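The Long Way Round a Load of Washing

My grandmother washed on whichever morning the wind was right, and she held that you could tell everything about a household from the order in which things came off the line. I have thought of her a good deal this March, having spent most of it reading about laundry, talking about laundry and, when the deadline allowed, doing some.

It began with a letter from a reader who had moved into her first flat and wanted to know, quite simply, how one does the washing. She knew which button to press, bless her. What she wanted was the rest of it: what goes in with what, how full is full, and why her pale things kept coming out looking tired. We asked on these pages for your own habits and had 1,336 replies, which kept the office in biscuits and argument for weeks.

The first thing I learned from that great heap of post is that the trouble nearly always starts on the floor. Most of us sort in a hurry, on our knees, and whatever slides off the pile gets forgotten until bedtime. Several of you confessed to finding a single sock days later and washing it all by itself out of guilt.
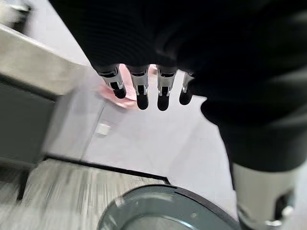 Something pink, down at floor level beside the units.

Celeste Olivares ran a small laundry called Nyanda for years before she retired, and she is firm on the matter of sorting. Three piles, she told me over a very long pot of tea: whites, pales and everything else. She has no patience with people who make seven. "You'll never have enough for a load of each," she said, "and so you'll give up and throw the lot in together, and then you're worse off than when you started."

The pale pile is where her heart lies. Pinks, lavenders, the washed-out blues, all those colours that look so fresh in the shop and then pick up a greyness from the company they keep. Give them their own wash, she says, and keep it cool. She turns everything inside out first, does up the zips, and runs a hand through every pocket, having once put a customer's train ticket through with his best shirt. He was very nice about it, apparently, and walked home.

Then there is the drum. I had always filled mine until the door needed a shoulder, and I was told off for it by nearly everyone I spoke to. Clothes need room to fall about. Celeste's test is to lay her hand flat on top of the load, and if she can't do that without squashing things down, something comes out and waits its turn.

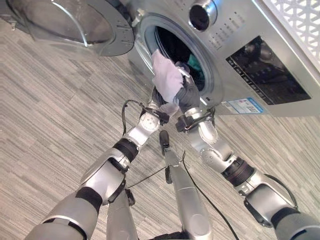

HOME & HEARTH | The Laundry Issue

A front loader like the silver one here, with its big smoky porthole, has one great fault, and it's that the drum is dark. That bit of teal sitting low inside is just the sort of thing that gets missed, and I can't be the only one who has sent a forgotten green top round with the next lot of whites. Half of you wrote to say the same. The cure is dull but it works: put your hand right in and sweep it round, top as well as bottom, before anything new goes near the door.

Beathag Cowie, who has brought up four children and a succession of muddy dogs on the strength of one machine, adds the rubber seal to this. Run a finger round inside the fold, she says. She has had hair grips out of hers, and coins, and once a small plastic horse that had been mourned for a month. She wipes the seal with an old flannel while she's there, and the glass too, and it takes her less time than boiling the kettle.

She is also a great believer in the open door. Hers stands wide from one wash to the next, and visitors are expected to walk round it. I tried this at home and barked my shin on it twice in the first evening, but I will say that the musty smell I had been blaming on the drains has gone completely. 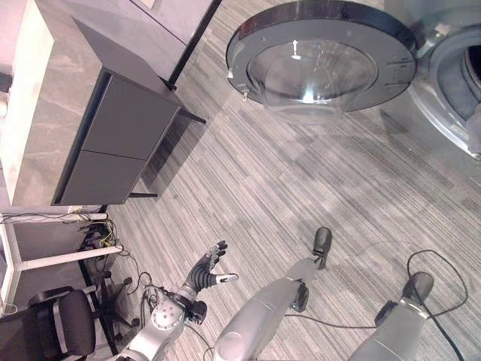
Making Room for It All

If you're going to leave the door swung wide, you need the floor in front of it, and that takes a bit of thought in a room that has other jobs to do. Plenty of you have the machine sharing with a cupboard, a table and an office chair, and a carpet underfoot where my grandmother would have insisted on flagstones. A cabinet up on legs is a kindness in such a room, as you can get a hand beneath it for the strays. Its flat top will take a folded pile, too, provided you clear it of post first.

Keep cables well away from where you set down wet things, and push the chair right in before you start. Beathag folds standing up, straight from the airer, and carries each pile upstairs as it's finished. Celeste sits down to hers with the wireless on and does the towels last. I have tried it both ways now and I'm with Celeste, though my towels are still in the basket as I write.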